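Reading a University's "About" Page
Handout for week three, with my notes from last year tidied up a bit

Right, last week we looked at league tables, so you should all be suitably suspicious of numbers by now. This week I want you to read the page most of us skip, the one where a university introduces itself.

I'll use Irnerau as my running case. I did two years there as a junior lecturer and I'm still fond of the place (the canteen less so). Its page opens with the founding date, 1541, then the river, then the size of the campus, and you have to scroll quite a way before anybody gets taught anything! Please don't laugh too much at that. The order tells you who the page was written for, and in this case I'd say it was parents.

Have a look at how the founding date is worked out. What opened in 1541 was a small law school, it shut twice, and the present university was put together out of that and a teachers' college in July 2000. Both dates can be defended. Jytte Lauritsen calls the older one a "borrowed birthday" in the chapter I've put in the reading pack, and I've been stealing the phrase ever since.

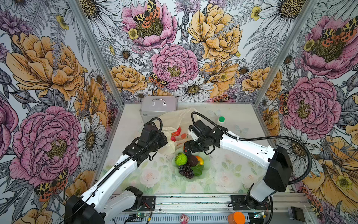

Then there's the merger itself, which the page covers in a single sentence. Mergers are worth slowing down for. Ask which name survived, which site kept the library and where the rector's office ended up. At Nidaver the two halves still had separate term dates when I visited, and students on joint courses had two reading weeks — lovely for them, a nightmare for whoever booked the rooms.

Staff numbers next. Irnerau gives 385 professors. Fine, but is that full professors, or everyone with the word somewhere in their title? Ravn College lists 11, and it counts only established chairs, so you can't put those two figures side by side and learn much. Polyxeni Karagiannis has a good short piece on this, also in the pack. Read the footnotes, they're the best bit.

For the seminar, pick any university you haven't studied at and print its page (yes, on paper, we'll be scribbling). Mark every claim you could check in an afternoon, and use another colour for the ones you couldn't. "Leading" goes in the second lot, and so does "beautiful".

Anyone stuck for a choice can have Disport, which has rewritten its page so often that the old versions make a decent essay topic on their own. Come and see me before you start if you fancy that one, I've got a folder of them.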